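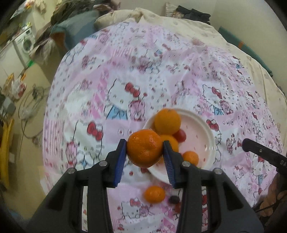
Fruit plates return to Umgate residence

Residents of the Umgate student house will again receive fresh fruit in their rooms during the winter term, the housing office has confirmed. Mandarins, grapes and cherry tomatoes are to be supplied on request, and each household may collect one plate per delivery from the ground-floor kitchen.

The service was introduced for residents who are unwell or confined to bed, and was extended last year to all 11 floors of the building. Deliveries will be made at 6 p.m. and are paid for from the residence welfare fund, which has set aside 2000 euros for the purpose.

"Many of our residents live, cook and study in a single room, and fruit is often the first thing left off the shopping list," said Ilze Uibo, head of residence services. "Mandarins remain the most requested item – large ones in particular."

Residents are reminded to wash grapes and tomatoes before eating, and to return plates to the kitchen within 2 days. Peel should be placed in the food waste bins on each landing.

Requests may be left with Aivar Koppel at the front desk.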